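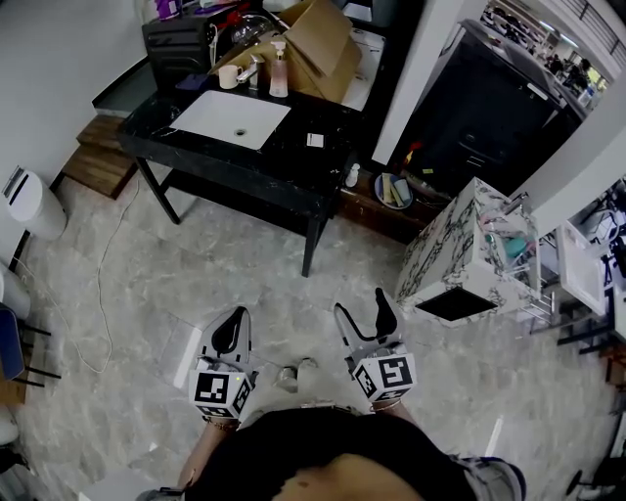

# Hand-printed film series opens at Tromier

Filmmaker Brahim Saber will show a new set of short films at the Tromier arts space in January. The program, called Fliltard, runs 40 minutes and is made up of three pieces printed by hand on 16mm stock.

Saber worked from over 2000 feet of home movies bought at estate sales. He soaked parts of the film in tea and salt, then scratched the surface with sewing needles – the marks show up as flicker when projected.

Sound is by Amr Tazi, who plays live at each screening. "I follow the scratches more than the people," Tazi said.

Doors open at 7 p.m. Seats are first come, first served. A printing workshop with Saber follows in the upstairs studio, and places can be booked at the front desk.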